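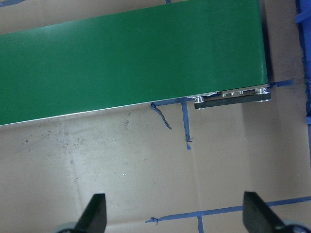
Fig. 3. Discharge end of the green belt, with cardboard and blue tape below.

3. Laying out the bench at the discharge end

I do this bit before I plug anything in, and I'd ask you to do the same (my Vernar has a very eager start button!).

1. Lay a flat sheet of cardboard under the belt end and let it run well out past the side plate. An old box opened out is fine, creases and all.

2. Bring the first strip of blue painter's tape straight down from the belt's edge, below the end plate. I fold over a little tab at the bottom – much easier to peel later.

3. Measure 135 mm out from the plate and mark your drop line with more tape.

4. Look along the fasteners on the end plate. Nip up any loose ones by hand, a quarter turn at most.

Note: scuffs and dark specks on the card don't matter. I change mine when the tape stops sticking.

Caution: keep tape off the belt itself. Kadir Tuncer and I once spent 20 minutes picking it off a roller.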